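4.2 Allowances, and where they hide

Councillors in Nurumari are fond of saying that they are paid very little, and on a narrow reading they are right. The basic salary has not moved in years. What moves is everything parked beside it: the sitting allowance, the travel allowance, the allowance for reading papers before a sitting, and a "hospitality adjustment" whose purpose none of our interviewees could state with confidence, though all of them had claimed it.

We went through 535 claims lodged with the council's finance office up to May. Of these, 33 were returned to the member with a query, and 15 were then withdrawn. The rest of the returned claims were sent back with the same figures and a longer covering note, and were paid. Okabe and Hosoda found much the same in Yokoyama's ward offices, where the length of the note was a better guide to payment than anything written in it.

Public statements follow a pattern of their own. When a newspaper prints a total, the council answers with the basic salary. When it prints the basic salary, a member writes in to complain about the cost of running an office. Ichikawa calls this "answering the question next door", and we have kept her phrase for want of a ruder one.

The survey described in section 3 asked 300 residents to guess a councillor's monthly income. Most guessed too high if allowances are left out, and too low if they are counted. Both camps were cross about it. Those shown the full breakdown were no calmer, but they did change what they were cross about, and travel overtook salary as the main complaint.

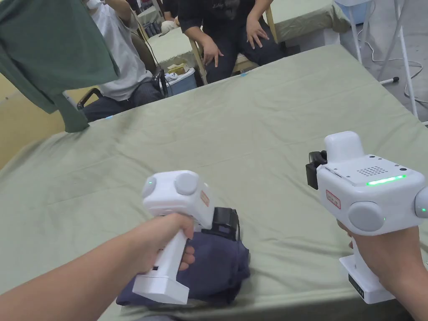 Figure 3. White hand-held grippers, one in each hand, at a table covered with a sage-green cloth.

Members' own views were harder to collect. Two agreed to speak at length, and one of them asked whether the interview could be counted as a sitting. Yagi's earlier work suggests that disclosure rules change the wording of claims sooner than their size, and our material gives us little cause to argue. Section 4.3 turns to the pension scheme, for which the papers are fewer and the covering notes longer still.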